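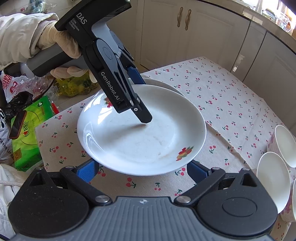 Gripper and fruit-pattern plate, afternoon.

How I Follow a Breaking War Story Without Losing My Mind

I read way too much conflict news, and for years I read it badly. When the fighting around Ammont started I believed the first three things I saw, and two were wrong! So now I have a routine, and it takes me an hour in the evening.

Start with a plain notebook page or a blank file. Write the claim at the top, in your own words, then who said it. "Officials said" goes down as exactly that – which officials, which side, and were they anywhere near Rarville at the time?

Next, look for a second report that doesn't quote the first one. This is the slow part (sorry). Six articles can all lead back to one press briefing, so click through until you hit the original.

Now do the numbers. Early on I had 60 dead in one report and 111 in another, same strike, same night. I wrote both down with the time beside each and left them alone until morning.

Get a map out too. I keep mine at 50 percent zoom so the Plenda road and the river crossing both fit on my screen.

Last step, go back after a day or two and mark what changed. Corrections usually sit at the bottom of the page, in small type, so scroll all the way down.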